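Skoltilbridge Introduces Clear Bin System for Kitchen Towel Sorting

Product line covers storage and sorting of mixed towel loads in shared kitchens

Skoltilbridge today announced the Staris line, a set of clear plastic bins and a written sorting procedure for kitchens that keep several kinds of cloth towel in one place. The line ships in August.

The bins are rectangular with rounded corners and have no lid. Transparent walls allow the contents to be identified from the side, so labels are optional. Each bin is sized to hold one large towel placed in it unfolded, or a stack of towels folded in quarters.

"Most kitchens we visited had one drawer for every towel they owned," said Onyekachi Afolabi, product manager at Skoltilbridge. "Waffle weave, checked cotton and plain white all went in together. Staff then pulled out half the drawer to find the one they wanted."

The procedure begins with all towels out of storage and on a work surface. Towels are separated by weave and color before any folding is done. A filled bin and an empty bin are kept on the same surface during sorting.

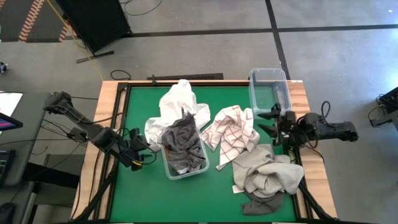 Sorting Procedure

Plain towels are sorted first, white apart from gray. Checked towels form a separate group regardless of line color. Waffle-weave towels are handled last, as the textured fabric takes up more space when folded and is assigned its own bin.

Towels are folded in half lengthwise, then in half again, with any sewn-in tag turned to the inside. Folded towels are placed in the bin on edge. Stained towels are set aside for washing and are not returned to the bin with the clean stock.

Availability

Staris bins will be sold in packs of 2 and packs of 4 through Echeverri, the company's distribution partner. The first production run is 1,000 packs. A printed copy of the procedure is included with each pack, and replacement bins can be ordered singly.

"The bins wash with ordinary dish soap and nest when empty," said Teófilo Quintero, who leads product testing at Skoltilbridge. "A kitchen can keep spares on the shelf without giving up much room."

Orders from existing Echeverri accounts open on Friday. Trade inquiries should be directed to Cristian Cárdenas in the Skoltilbridge sales office.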